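From: Sigita Butkienė
To: chores-and-manipulation list
Date: December 2018
Subject: Re: Re: can any of them tidy a desk yet?

On the list, Pan wrote:

> I read the Skemville summary twice and I still can't tell what
> the answer is. The table says 63 percent on small parts and the
> text says "not ready." At our shop in Clomcombe we would be happy
> with 63 percent if the arm ran through the night and left the
> failures where the morning shift could find them. So which is it?
> Also, why office supplies? I thought the point was fasteners.
>
> Pan

Pan,

Both statements stand. The 63 percent is per pick, scored on 100 attempts at single fasteners lying on a flat surface with clear space on all sides. "Not ready" refers to the whole job, meaning every loose part off the table and into the tray with no person stepping in. A bench with a handful of parts on it needs a handful of good picks in a row, and the per-pick number falls off quickly when you multiply it out. It falls further in practice, as a missed pick usually moves the part, and sometimes pushes it under the rim of the tray where neither gripper can close on it.

On running through the night: this only works if the failures stay put. Ours did not always. A screw pinched near the tip rotates in the jaws, and the controller has no idea that it has rotated. The release then happens over the tray at the wrong angle and the screw can bounce out. We logged those as failures, but an unattended cell would have logged them as done. Until the check after release is better than what we have, I would not leave it alone with anything you intend to ship.

The layout for the small-parts task is below. Two arms on a common rail, one wrist camera each, parts on the table between the grippers.
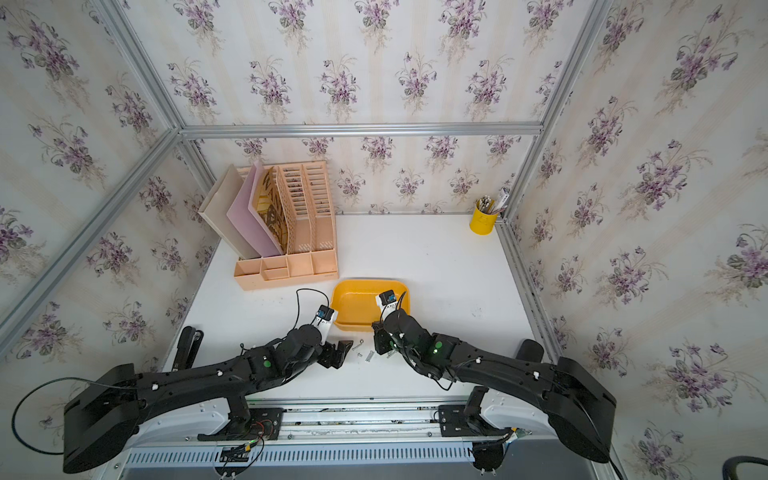

Small-parts task: three screws on the tabletop, empty tray behind them.

As to the office supplies, the question on this list in June was about chores, and a desk is where the household case and the shop case overlap. People at home leave screws next to the stapler. People in a shop do the same on the bench where the paperwork gets done. Fasteners on a bare plate are a solved problem if you are allowed a bowl feeder, and have been for decades. The organizer and the pen cup are not part of the task. They stay at the back, and the arms have to work without knocking them over. The wallpaper is there to give the vision something busier than a gray wall. Results against plain panels were better, and I left them out of the summary on purpose.

Some details that were missing from the summary:

The two arms do not share a pick. Each one takes whatever is nearer to its own gripper, and the other holds back until the first is clear. This is slow. Handing a part from one gripper to the other was tried and dropped.

The wrist cameras are good for the last part of the approach and poor at finding the part to begin with. Once the jaws are close, they hide much of what they are about to grip.

White tabletop and bright metal is a bad combination under overhead light. We retrained with 2000 extra stills of screws on white and the misses from glare went down, though I have not separated that effect from the lighting change made in the same period.

A person clears the same table in a few seconds without looking very hard. Average time for the arms, successful runs only, was around 2199 milliseconds for the jaw approach alone, before any lift or travel. Please don't quote that as a cycle time. Somebody on the Grollivano list already did.

My answer to the subject line is therefore no for a desk, and maybe for your bench, if the parts arrive spread out and are all one type. If you can send a bag of whatever you sweep up at the end of a shift in Clomcombe, mixed and unsorted, I will run it with the current weights and post the log, failures included. Please leave out anything with thread locker on it. It sticks to the jaws and I spend the afternoon cleaning them.

Sigita Butkienė
Skemville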